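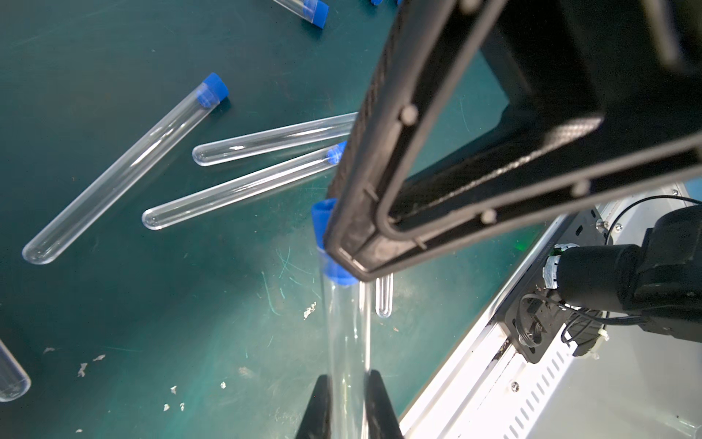
Week 9: Faults in pick-and-place cells
Case notes: the Badwood tube-sorting cell

Read these before Friday's tutorial. The fault log extract is in the unit folder. A-yeong Ok will run the tutorial and expects you to have opened the log.

Background

The Badwood cell picks capped and uncapped test tubes off a bench and racks them for washing. Tubes are tipped onto the bench in no particular order. The arm finds a tube with the wrist camera, closes two fingers on it, turns it upright and carries it to the rack. The gripper controller is a Caselov unit. The arm has its own controller, and the two exchange a small set of signals: close, open, object held, fault.

What happened

During an overnight run in September the cell logged 594 picks. Of these, 27 were recorded as good picks but left no tube in the rack. The operator found the missing tubes on the bench and the floor in the morning. Two had cracked. The cell had not stopped or raised an alarm at any point.

Brynhildur Þrastardóttir went through the log the following week and sorted the 27 by tube type. In 17 of them the tube was uncapped. In 9 it was capped but had been gripped low, near the rounded end, where the wall curves in. The last one could not be classified because the camera frame had not been saved.

Cause

The "object held" signal was set when the fingers stopped moving before reaching the fully closed position. It was checked once, at the end of the close command, and then latched. If the tube slipped out during the turn or the carry, the signal stayed true until the next open command. The arm program had no reason to stop, so it went to the rack, opened the fingers on nothing and counted a good pick.

The slipping itself had a separate cause. Grip force had been lowered in an earlier change after a tube broke. The lower value was tested with capped tubes gripped near the middle and with nothing else.

Keep these two causes apart when you write up the case. Raising the force would have reduced the drops but left the false signal in place. Fixing the signal would have stopped the cell at each drop without preventing any of them.

Changes made

Finger position is now read continuously while a tube is carried. If the fingers close further than 1 mm after the grip, the arm stops and the fault line goes high.
The grasp planner rejects any grip point on the rounded end.
Force was raised part of the way back, and tested on both tube types.
A light beam at the rack entry confirms that a tube has arrived before the pick is counted.

Safety points

Broken plastic and spilled contents are the main hazard in this cell. Clearing a dropped tube means reaching into the arm's working area, so the cell must be in a protective stop first. Pausing the program from the pendant does not meet this requirement. On the night in question the morning operator had used pause. No one was hurt, but it was written up as a near miss.

For the tutorial

Draw the signal timing for one good pick and one dropped pick, before and after the changes. Mark where the latch is set and cleared.

Work out the false success rate for the run and say what the denominator should be.

Reading: Arabzadeh notes, section on grasp verification. The Tririne case from Week 6 is worth another look for the latching problem.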